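3. Materials and Methods

3.1 Participants and setting

The study was carried out during the summer training period of a reserve officer course at the Siso training area. Eleven squads took part, but one of these squads was moved to another range after the first week, and its results are used only in the comparison of the weather effect (Section 4.3). All cadets had passed the basic weapon handling test before they came to the range. None of them had competed in shooting at national level. Cadets who used corrective lenses were included, and we noted this in the background form.

The cadets were informed about the purpose of the study by the first author in a common meeting before the course. It was made clear that taking part had no influence on the course grade, and that a cadet could leave the study at any moment without telling a reason. The instructors did not receive the individual results until the course had ended. This was important to us, because in the earlier work by Lehtinen and Charbonneau the instructors knew the scores of each day, and they changed their teaching according to them. It was then difficult to say what part of the improvement came from the dry practice and what part came from the additional attention of the instructor.

3.2 Training groups

The squads were divided into two groups by drawing lots. We kept each squad together. It would be statistically better to divide single cadets, but in practice a squad lives, eats and moves as one unit, and cadets in the same tent would surely teach each other what they had learned. The effect of the squad is considered in the analysis instead.

The first group, called here the dry practice group, had 30 minutes of dry practice on every training day before the live firing. The practice followed a written card with 4 exercises: taking the prone position, breathing and holding, trigger squeeze with a coin balanced on the barrel, and change from the prone to the kneeling position. The second group, called here the usual group, used the same time for weapon maintenance and for repetition of the safety rules, as had been the custom on this course in previous years. Both groups fired the same number of rounds, on the same lanes, with the same type of rifle.

We want to mention that the usual group was not without dry practice totally. Some squad leaders let their cadets practice positions in the evening by their own wish. We did not forbid this. The squad leaders wrote down such practice in the squad diary, but the diaries are of varying quality, and two of them have no entries for the last days of the course.

3.3 Range and firing procedure

Live firing took place on a range with pop-up targets. Each cadet fired one zeroing series, one practice series and one scored series during a range day. The zeroing series was fired from the prone supported position. If the group of shots was too wide for a correction of the sights, the cadet repeated the series once. A second repetition was not allowed in the study, although the range officer could of course order one for safety or for teaching. In these cases the extra rounds were recorded, and the cadet remained in the data.

The scored series included targets at near, middle and far distances. The order of the targets was the same for all cadets within one day, but it was changed between days so that it could not be learned by heart. The time for which each target stayed up was fixed by the program of the range and could not be changed by the staff. A hit was counted when the target fell. We did not measure where on the target the bullet had struck. For this reason our results say something about hitting and missing, but little about precision in the narrow meaning of the word.

The wind was read from the range flag and from a hand-held meter at the firing line at the start of every series. Rain was recorded as yes or no. Light was not measured, which we consider a weakness, since several of the scored series on the far distance were fired in the late afternoon against a low sun.

3.4 Equipment and handling of material

All rifles came from the same store and had been inspected by the armorer before the course. A cadet kept the same rifle through the whole course. Four rifles had to be changed for technical reasons, and the scored series fired on the day of the change was removed from the analysis. Magazines were not assigned to persons.

Scores were entered to the Trilon range software by the lane recorder and, at the same time, written by pencil on a paper sheet. When the two did not agree, the paper sheet was used. This choice was made before the data collection began. The recorders told us that the paper was easier to correct immediately, while a wrong entry in the software could be corrected only after the whole relay had finished.

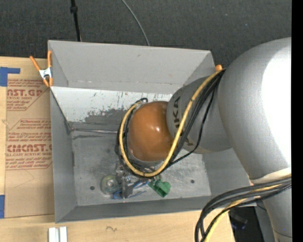 Figure 2. Robot arm reaching into an open-topped metal bin.

Ammunition was taken from one production lot. A reserve lot was available but was not needed. The rounds were counted out to each lane before the relay and the rounds not fired were counted back after it. Small errors in these counts were found on three range days, always of one or two rounds, and they were solved by the range officer before the next relay went to the firing line.

3.5 Background form and experience scale

Before the first range day the cadets filled in a short background form. It asked about age, earlier shooting experience, hunting, use of glasses, handedness and dominant eye. The dominant eye was checked also by an instructor with the usual card test, because in the pilot phase in May we noticed that many people are not sure which eye is the dominant one, or they answer with the hand instead of the eye. Cadets with crossed dominance were not treated differently by the study, but several were advised by their own instructors to try shooting from the other shoulder. Two of them did so and stayed with it.

Experience was graded with the Jokton scale, in its shortened form. The scale was made for recreational shooters and it contains questions that do not suit well for cadets, for example about the cost of one's own equipment. These questions were left out, and so our values should not be compared directly to values published elsewhere.

After each range day the cadets also answered two questions about sleep and tiredness. The answers were given on paper in the truck on the way back to the camp. We believe that the tiredness answers are honest, but the cadets could see the papers of each other, and a certain influence of the group is possible.

3.6 Analysis

The main outcome was the proportion of hits in the scored series. We used a mixed logistic model with group, range day, distance and wind as fixed effects, and with cadet and squad as random effects. The interaction of group and range day was of primary interest, since we expected that the benefit of dry practice would grow during the course. Earlier experience was added to the model in a second step. The model was also fitted without the cadets who had repeated the zeroing series, to see if the results depend on them.

Confidence intervals for the difference between groups were obtained with 1000 bootstrap samples, drawn at the level of squad. With so few squads the intervals are wide, and we ask the reader to look at them together with the plots of single squads and not to read them alone. Missing scored series were not replaced by estimated values. The most common reason for a missing series was sick call, and the second most common was duty in the kitchen.

The analysis plan was written by the second author before the data were opened. We departed from it in one point. The plan had the kneeling and the prone targets in the same model, but the kneeling position was dropped from the program on the last range day owing to a delay in transport, so the two positions are now reported separately. The results for the kneeling position have therefore one day less than those for the prone position.

3.7 Repeated test on the Fortin range

A part of the cadets fired one more scored series later on the Fortin range, where the targets are of an older type and the firing line is made of gravel instead of grass. The purpose was to see if the skill is kept when the surroundings change. Only cadets who continued to the second course could be reached, so this group is selected, and it has probably more motivation than the cadets in general. No dry practice was arranged between the two courses. The cadets were asked if they had been shooting in the meantime, and those who answered yes are marked with an open symbol in the plots of Section 4.4.

The firing procedure was the same as before, with one difference. On the Fortin range a target which is hit must be raised by hand control from the tower, and this makes the pause between targets less regular. In the opinion of the range staff, beginners are disturbed by this more than experienced shooters. We could not test that opinion with the present data.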